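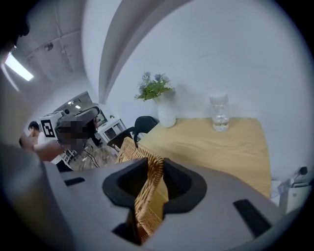
Woven basket in front of the wooden table, with vase and bottle on the tabletop behind.

Home Storage Trial: Progress Report to the Wikum Fund
May
By Iñaki Segura, Stukitwood

Home | Projects | Reports | Contact

1. Period covered

This report covers the second stage of the home storage trial, from the delivery of the baskets to the close of the first round of household visits. The purchasing stage was covered in the previous report and is not repeated.

2. Work completed

The trial places woven baskets in ordinary rooms and records which items end up in them, which items stay on open surfaces, and how often the baskets are moved. Stukitwood bought 50 baskets in two sizes. All have been delivered and checked for broken strands, loose rims and sharp ends. Two were returned to the supplier with split rims and were replaced within the stage.

Fourteen households are enrolled. Each received a minimum of three baskets and a one-page record sheet. Sheets are filled in on Monday evening and collected at the next visit. Spare baskets are kept in the Bundum store room on open shelving.

The reference room is set up and in use. It holds a light wooden table against a white wall, a black chair, and a fixed set of everyday objects, including a white ceramic vase with artificial flowers and a clear glass bottle with a white cap. Artificial flowers were chosen so that the arrangement does not change between sessions. The layout is restored from a floor plan before each session.

3. Results to date

Households have logged 439 basket moves. Most were within the same room. Moves between floors were less common than expected, and four households recorded none.

Small paper items, chargers and hand towels make up the largest share of contents. Drinking glasses, bottles and flowers stay on the table in nearly every home. The record sheet did not separate "left out on purpose" from "not yet put away," and that limits what can be said about these items. A revised sheet has been in use since the last visit.

Wear is light. The usual complaint is snagging of knitwear on the inside of the rim. Jayson Mercado has tested a cotton tape binding on six baskets and reports no snags so far. The binding adds a small amount of labor per basket and no change in outside size.

4. Changes to the plan

The Ekström lidded model was dropped from the comparison. Lids were set aside in the first week by all three households that had them, and the results could not be told apart from those of the open model. The money reserved for further lidded baskets has been moved to binding tape and printing.

One household has asked to leave the trial when its lease ends. A replacement has been found and will start with the revised sheet.

5. Spending

Spending is within the approved budget. The only unplanned cost was $200 for shelving at Bundum, charged to the equipment line. No additional funds are requested.

6. Next stage

Second-round visits start when the revised sheets are complete for all households. Remaining tasks are to bind the rims of the larger baskets, repeat the reference sessions with the bound baskets, and enter the older sheets into the log with the missing field marked blank. Segura will send the full log with the next report.

Recent reports
Basket purchasing and delivery checks
Reference room: floor plan and object list
Household record sheet, revised version
Rim binding: notes on cotton tape

Previous | Next | Back to top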